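Clamier Suture Practice Kit: my thoughts after a month of wonky knots

Posted Dec 12, 2023 in Reviews

So I finally caved and bought the Clamier kit, after going back and forth between it and the cheaper Dredley one for most of the autumn. I'm a second-year vet nursing student, and our skills lab gets booked up so fast that if you want any proper practice you have to do it at your own kitchen table with a mug of tea going cold next to you. It cost me 54 pounds, which is a fair chunk of my food budget, so I was going in with high hopes!

You get a zip-up case, a needle holder, two pairs of forceps, scissors, a silicone pad and a pile of threads in little packets. The case is lovely. Proper stiff sides, elastic loops that hold everything in place, and it fits in my rucksack next to my laptop (just).

The needle holder is the star for me. It locks with a nice firm click and lets go without a fight, where the one I borrowed from my housemate Aiguo Lu used to stick and ping the needle across the room. My thumb was sore for the first week but I think that was my grip. I was holding on far too tightly, and once I loosened up I could get through a whole evening of simple interrupted stitches without having to shake my hand out.

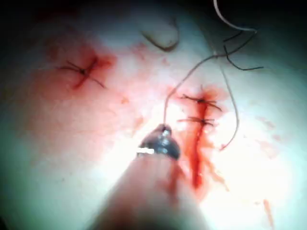 Pads and threads

Now for my grumble. The pad is fine to begin with, it has a bit of give and the top layer feels decent under the needle, but it tears if you pull up too hard near the edge of a cut. Mine had a nasty rip in one corner by the second weekend. Aiguo's Tetgate pad has a mesh layer inside and has lasted since last year, and I'm quite jealous. You can buy spares from Clamier at 19 pounds each, though I do think they could have put two in the box at this price.

The threads are a mixed bag as well. The silk ones are smooth and sit flat when you tie them, but the nylon has a mind of its own and springs back open unless you put in an extra throw. Good practice, I suppose, but very annoying at eleven at night.

There's a booklet too, and I'd skip it. Tiny drawings, and the bit on mattress stitches has two of the steps the wrong way round. I've been using our lecture videos instead.

Four stars from me. I'd buy it again for the needle holder and the case, and I've put a spare pad on my Christmas list.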